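Thread on tip pools and final paychecks, for hourly staff. General information. State rules differ, so check yours. Fri 2 March

1/ Under federal law a manager or supervisor may not keep any part of other employees' tips. A manager may keep a tip left for service that manager alone provided.

2/ Job title does not settle who is a manager. The test looks at duties: directing the work of 2 or more employees, and a real say in hiring and firing.

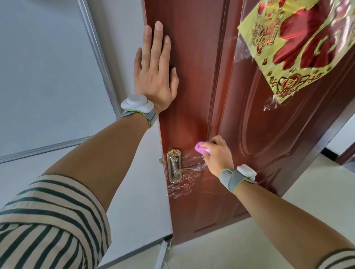 3/ Keep your own record. Date, shift, tips declared, tips paid out. A notebook is fine. I have worked from one with more than 100 entries and it held up well against the payroll export.

4/ Final paychecks are state law. Some states want payment on the last day, others allow the next regular payday. Read the statute before you send a demand letter.
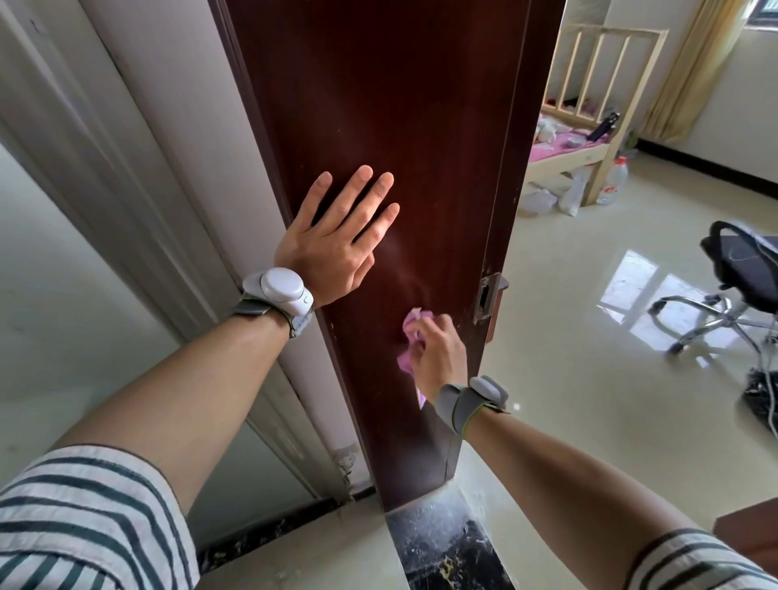
Cloth on the lower part of the door.

5/ Deductions for uniforms or a short register cannot take you below minimum wage for that week. Several states are stricter and require written consent.

6/ Complaining about unpaid wages is protected. Put it in writing and keep a copy somewhere other than your work email.
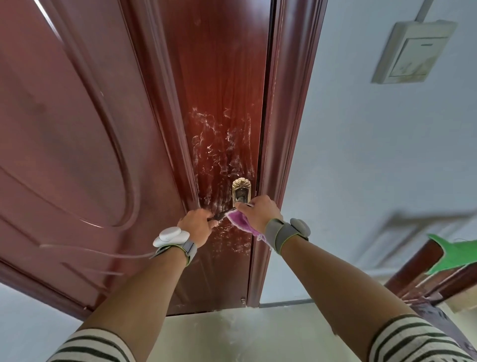
Posted by Caroline Nyanda, wage and hour practice, Rivmont

7/ Deadlines: two years for most federal wage claims, three if the violation was willful. State periods can be longer. Part two in April covers travel time.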